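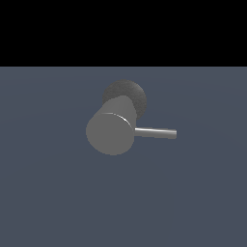
4.2 Simulated comparison of the two grippers

The second part of our study is made only in simulation. The aim is to compare the two grippers, Castus and Prillow, on an object whose mass is not distributed evenly and whose graspable part is narrow. In the first part we used boxes and bottles, and on these the difference between the two grippers was small. We suspected that this set was too easy, and for this reason we built the mallet object.

The mallet consists of three rigid bodies which are fixed to each other. The head is a short, wide cylinder. At one end of the head there is a disc of larger diameter with a rough texture, and from the side of the head comes a thin rod, which is the handle. Almost all the mass is in the head. A grasp on the handle must therefore resist a large moment, and a grasp on the head must open wide. We gave the disc a higher friction coefficient than the other two bodies, so that a finger which touches it by mistake does not slide away but pulls the object with it. This kind of failure we have often met with real tools.

The floor is a plane of one color and the background is black. We did not add other objects or a textured ground. In an early version we had a checkered floor, and the pose estimator of the Lonon controller used the floor edges more than the object edges, which made the results difficult to read. With a plain floor the estimator has only the object itself. We do not claim that this is realistic, and we come back to this point in Section 6.

Each trial begins with the mallet in a start pose and the gripper outside the camera view. The controller receives one image, estimates the pose of the handle, and plans a straight approach along the handle axis from the free end. It then receives a second image when the gripper is near to the tip, and corrects the lateral offset. After the correction the fingers close and the arm lifts. A trial is counted as successful if the mallet is held for the whole lift and the angle between the handle and the gripper does not change by more than the limit given in Table 2.

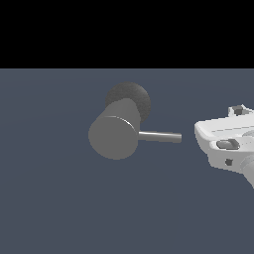 Figure 4. Approach along the handle axis. The gripper comes from the right and a gap remains between it and the tip of the handle.

The second image is important for the method, and it is also its weak point. When the gripper enters the view it can cover a part of the handle. If too little of the handle stays visible, the correction becomes worse than no correction. We therefore set a minimum gap between the gripper and the tip, and the second image must be taken before this gap is reached. The value of the gap was chosen on a separate group of 138 trials, which are not used in the results below.

For the comparison we ran 496 trials with each gripper. The start poses were drawn once and then used for both, so every trial with Castus has a partner trial with Prillow. The camera, the light and the controller settings were the same. The only thing we changed, except for the gripper model, was the standoff distance, which depends on the length of the fingers.

We found that the pose estimate from the first image is good for the direction of the handle and less good for its length. The reason is probably the bright line along the upper side of the rod. The estimator follows this line well, but near the squared tip it sometimes stops too early. The bright edge on the rim of the head had a similar effect in some poses, where it was taken as a piece of the handle. We tried to remove both effects by making the material less shiny, but then the direction became less stable, and we returned to the original material.

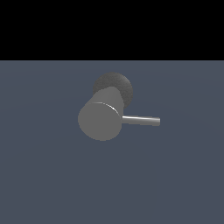
With Prillow, 276 of the trials were successful. Castus failed more often, and its failures were of a different type. The fingers of Castus are narrow, and in most failed trials they closed at the correct place, but the mallet turned around the contact during the lift because of the heavy head. Prillow has wider pads and resisted this turning better. Its failures came mostly before the contact, when one finger pushed the tip sideways.

We also repeated the lift with the Cherkaoui force rule, in which the closing force is increased when the measured moment grows. This was done only for the 157 start poses in which Castus had lost the object by turning and Prillow had not. The rule helped when the grasp was close to the head, but at the free end of the handle it changed little, even when the force was at the maximum. A longer insertion of the handle between the fingers would help more than a higher force, but the present approach does not permit it when the tip is estimated too short. The next section describes how we changed the estimator for this purpose.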